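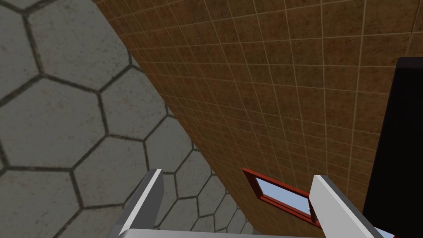 4.2 Shift length and late-period coverage

Shift length was taken from the position record of each skater, with a shift starting when the skater crossed the bench-side boards and ending when the same skater crossed back. The record covers 19 matches at the two rinks, Orkham and Plinlow, and holds 1178 shifts after goalkeepers are left out. Positions came from the Lidar units fixed above the penalty boxes, and video was used only where two tracks had merged. Hand placement on the video depends on surface markings whose apparent spacing changes with the viewing angle. On the ice we used the face-off dots and the blue lines in the same way, and we did not place a skater by hand where neither was in view.

Of the merged tracks, 208 were separated by hand. Konrad Egger and Alby Tamihana worked through them independently and then compared results. Where they differed on which skater had left the ice first, the later time was kept. This lengthens the shifts concerned slightly, and the effect is largest when a whole line changes at once.

We divided each period into an opening part, a middle part and a closing part of equal playing time. Stoppages were removed before the division. A shift that ran across a boundary was counted in the part where it began. Gkikas uses the midpoint of the shift instead, and we repeated the main comparison with that rule to check that the choice did not drive the result. The order of the three parts was the same under both rules.

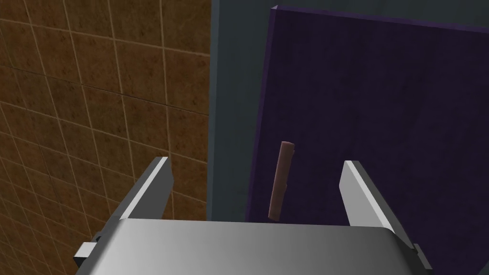

Shifts beginning in the closing part were longer than those beginning in the opening part, for forwards and for defenders alike. The difference was greater in the second period, when the benches are further from the defended goal and a tired defender has more ice to cover before a change can be made. At Orkham the bench gates open towards the centre line, while at Plinlow they open away from it, and the second-period difference was smaller at Orkham. We cannot separate the effect of the gates from the effect of the home teams' habits with the present data.

Coverage was measured as the distance between each defender and the nearest opposing forward inside the defensive zone, sampled once per second and averaged over the shift. Power plays were left out, as were all shifts that included time with the goalkeeper withdrawn. The measure takes no account of stick position or of which way the defender is facing. A defender who stands close to a forward but on the wrong side of him is therefore scored as covering well. 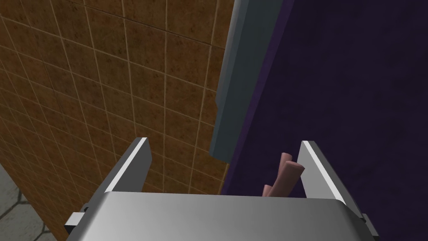 Figure 1. Rendered close view from behind the gripper, with the two fingers spread apart.

Coverage distance grew with shift length in both groups of defenders. The growth was not even. It was slight over the first part of a shift and steeper once the skater had made a second full return to the defensive zone. Counting returns gave a better fit than counting seconds, and we therefore report the models with returns as the main term. Rest before the shift was entered as a second term. It reduced the remaining error but did not change the sign or the order of the other estimates.

Eighteen defenders had enough shifts in every period to be fitted one by one. Most followed the pattern of the group. Those who did not were third-pair players with short shifts throughout, for whom a second return was rare, and their separate estimates should be read with care.

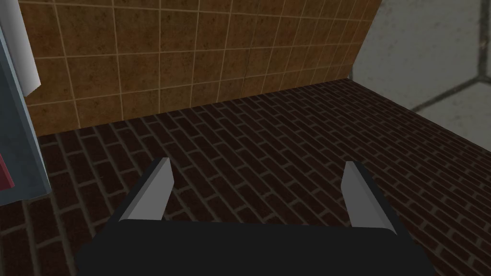 Figure 2. Rendered view of the open gripper above a dark brick floor. The gap between the fingers is empty.

Two limits apply to all of the results in this section. Score was entered only as level, leading or trailing, so a one-goal lead and a four-goal lead are treated alike. Ice condition was not recorded. The Thursday matches at Plinlow followed public skating, and puck speed in those matches may have differed from the rest of the sample. Section 4.3 repeats the analysis without them.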